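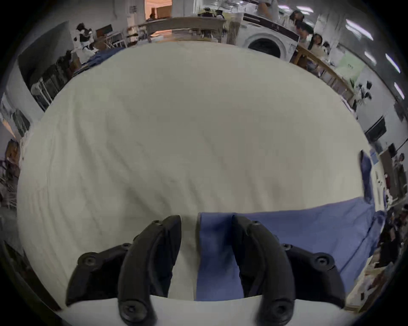
Wed 22 December

Vonley hand gripper, trial unit, day 2. Cloth on the table all morning. Notes before I forget, will tidy later (probably not).

Setup: white sheet over the tabletop, blue cloth on top of that, navy one parked at the back edge for the dark fabric runs. Sheet was Hanna's idea, stops the tips skating on the bare table. Didn't bother ironing it. Should have, the ridges grab.

Task is the one Moroz put in their quote request: pick up a fold, lift, lay it down flat again. 50 picks on the blue.

Result: 13 misses. Nearly all on the single layer. Folded strip is easy, tips come in from both sides and it just stays put. Single layer you have to push down a bit first and then you get the sheet as well, so twice I lifted the whole lot. Counted those as misses.

Fingers. Good shape, like the hook inward at the end. You can see what you're pinching from above, which was NOT true of the Clivum one, where the palm blocked everything. Segments are screwed together, hex sockets, so in theory we can swap just the tip. Vonley's sheet says tips are sold in pairs only. Ask for single price anyway.

Checked all the screws at 11 and again after lunch. One on the left finger had backed out maybe a quarter turn. Put a paint dot on it. If it moves again, threadlocker, but ask them first becuase of the warranty wording.

Trigger is stiff. My thumb was sore by pick 30-something. Hanna didn't notice, she has done three times the hours on these. For a full day of collecting I'd want it lighter. Spring swap?? Manual says nothing.

Black on navy: only did a few, stopped. Can't tell finger from cloth in the recordings once it gets bunched up. Light tips would fix it. Add to the list for Vonley.

Price: 300 for the second unit if we decide before the trial ends, full price after. Service plan is extra and covers the body but not the fingers, so what is it for. Hanna Didenko to phone them, she has the contact.

Vs Clivum so far: better view, better on folds, worse trigger. Single layer about equal, both poor. Not ready to tell Utholm yes yet.

To do
- iron the sheet or get a flatter one
- redo single layer, 50 again, same cloth
- navy set w/ tape on the tips
- spare hex key, ours is rounded off
- send Moroz the miss list, not the vidoes, they're too big

Stopped at 3. Blue cloth left on the table, please leave it there.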